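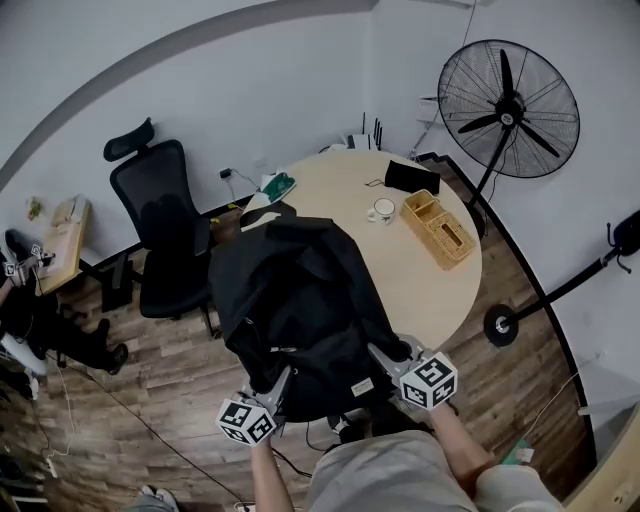 Search the manual Go
Filed under: Set-up guides > Clodik hand-held grippers > Visits and open days
June, by Margareta Bucur

Section 31. Running a visitor demonstration with hand-held grippers

This section covers a live demonstration of garment handling with a pair of Clodik grippers. It assumes that the grippers have been calibrated as in Section 4 and that the Prostia recording software is installed on the demonstration computer. For a static display, see Section 29.

31.1 Preparing the room

1. Choose a table that the demonstrator can reach across without stepping sideways. A round table is acceptable. Leave the near half clear. Small items may stay at the back if they are outside the reach of the grippers.

2. Keep at least 1000 mm of free floor behind the demonstrator.

3. Run cables along the wall where possible. Where a cable has to cross the floor, bring visitors in from the other side.

CAUTION: Do not tape cables over the wheels or base of a chair. Move the chair first.

4. Switch on all ceiling lights. Markers read poorly in mixed daylight. If the room has blinds, close them before calibration and leave them closed.

5. If a fan is used, turn its head away from the table. Moving air shifts light fabric between one grasp and the next.

31.2 Preparing the grippers

1. Check each marker cube. All faces must be clean and flat, with no lifted corners. Replace a damaged cube with part 427.

2. Open and close the jaws ten times. The movement should be even over the whole travel.

3. Wipe the camera cover with a dry cloth. Do not use screen cleaner.

4. Start Prostia and select Demonstration from the profile list. Wait for both grippers to show as tracked before picking up any fabric.

Note: The Demonstration profile stops recording after 158 seconds. The limit can be changed under Settings > Session, but visitors seldom follow a longer run with any attention.

31.3 Choosing the garment

Use one garment for the whole visit. Jackets and plain tops work well. Black fabric is a fair test of grasping but hides its own folds from people standing further back, so show it by hand before the first run. Empty the pockets and close any zip.
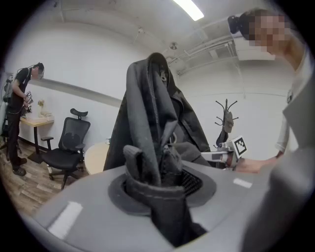

A garment with a collar gives the demonstrator an obvious place to take hold, and visitors can follow the grasp more easily when it is named aloud first. Say "collar", "hem" or "cuff", then close the jaws. Allow a short pause between the word and the movement.

Gleice Mendonça, who ran the visits at the Rurnitz site, recommends keeping a second garment of the same kind folded on a shelf for comparison. This is optional.

31.4 Running the demonstration

1. Seat or stand visitors where they can see the table top. The demonstrator faces the table throughout.

2. Name the task in one sentence. Avoid describing the software at this stage.

3. Start recording. Confirm the tone from the computer.

4. Grasp one edge of the fabric with the left gripper and hold it still.

5. Bring the right gripper in from the side. Keep both cubes clear of the sleeves – a covered marker is the most common cause of a lost track.

6. Complete the task at an even speed. If a grasp slips, open the jaws fully and take hold again. Do not finish the movement by hand.

7. Lay the garment down, open both grippers and stop the recording.

8. Play back the recording if visitors ask for it. The gripper view is wide and strongly curved at the edges; tell them this before it starts.

CAUTION: Keep fingers, hair and lanyards away from the jaws while they are closing. Visitors under 16 must not operate a gripper without an adult holding the second one.

9. For a further run with a strap or a bag, change the task name in Prostia first. Take hold of the strap above any loose loop and lift slowly. Let the body of the bag settle before moving it across. 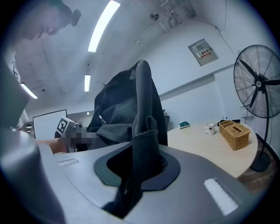
31.5 Letting visitors try

1. Hand over one gripper at a time, handle first.

2. Ask the visitor to close the jaws on nothing, twice, before touching fabric.

3. Record under the name "visitor". Do not enter personal names.

4. Delete visitor recordings at the end of the day unless signed consent has been given (form in Appendix C).

31.6 Closing down

1. Close Prostia before unplugging either gripper.

2. Return the grippers to the Güler case with the jaws open and the cubes facing up.

3. Note any lost tracks in the equipment log, with the task name and the time of day.

Tracking faults are covered in Section 32.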